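Ticket: folding cell, open day at Jikadby
Queue: Skulitz demo support
Priority: high until doors open, then normal
Status: closed, one item carried over

**Reported**

Gindstead called at 7:40 a.m. The two-arm cell starts, homes, and then stops with "grasp not confirmed" on the first pick. Visitors are due at 11. They want shirt folding on a loop through the afternoon, with 16 guests per group.

**Checks, in order**

1. Power-cycled both arms. Homing fine. Same stop on the first pick.
2. Read the log. All failures are on picks near the collar. Hem picks go through.
3. Ran the collar pick at quarter speed and watched the wrist view.

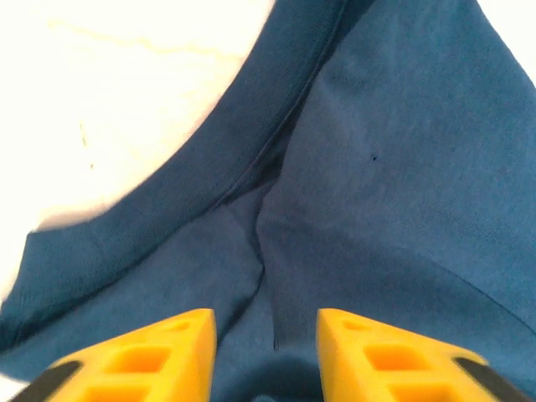
The grasp threshold was still set for the thin towels used at the Ondieki visit. A knit shirt bunches up thicker, so the fingers stop early and the software calls it a miss.

4. Loaded the garment profile in place of the towel profile. Collar pick confirmed on 11 tries, no stops.
5. Started the two-arm routine. The right arm timed out waiting for the left. The wait was set to 4 seconds, also left over from the towel profile. Raised it and saved.
6. Put a navy short-sleeved shirt flat between the arms, sleeve end to the left and hem to the right, and ran both arms from the start position.

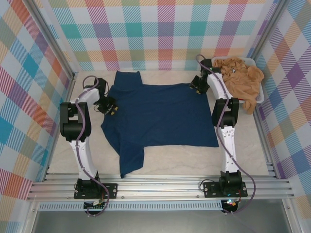

**Result**

Full routine ran before doors opened. It stopped once during the second group when a sleeve got folded under the body. The operator cleared it by laying the shirt out again and pressing resume. No restart needed.

**Notes for the operator**

- Check the profile name on the screen before the first run of the day.
- Lay the shirt the same way around each time.
- Hands off the work surface until both arms are parked.

**Carried over**

The profile should not survive a site move. Asked Skulitz to have the cell prompt for one at startup. Expected in the May update.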